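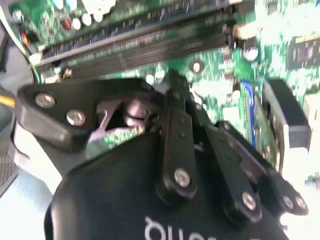
Caltdale is three hours from my house by bus, and I made the trip for the Buenaventura open day on the promise of a repair hall and free coffee. The coffee ran out before I found the cup lids. The repair hall was still there, and so was Bogdan Kaczorowski, who gave the tour in a fleece vest and spoke as if each of us had personally ruined a computer. He started us off with motherboards. I have owned computers for most of my adult life and never looked at one of these for longer than it took to get scared and put the cover back on. The board we were shown was the green kind, with two long black memory slots running side by side, a tan latch at the end of them, and a bunch of round capacitors off in one corner like a tiny oil depot. Bogdan gave the latch a full ten minutes. People force it, he said, and looked at me.

After that came the shelves. Buenaventura had 489 boards in stock that morning according to the sheet on the wall, sorted by a system called Nindard that Genalyn Dalisay tried to explain to me twice. Boards go in by fault, then by age, then by something to do with the color of the tag. I nodded both times. She could tell.

The hands-on session cost $3 and was worth it. You get a dead board, a stick of memory and a soft brush, and you put the memory in and take it out until you stop wincing at the click. Kenneth Soriano, at the next spot along, had his in backward for a good while and was very cheerful about it. Mine went in on the fourth try. I would have liked a certificate.

Lunch was a sandwich I won't discuss.

There is a small shop by the exit where they sell tested boards and some leftover Skinley cases, mostly beige. I bought a brush exactly like the one I had just been using, plus a bag of screws that don't fit anything I own. The next open day is later in September and places are limited to 108, so sign up early. Bring your own coffee, and leave the latch alone until Bogdan says so.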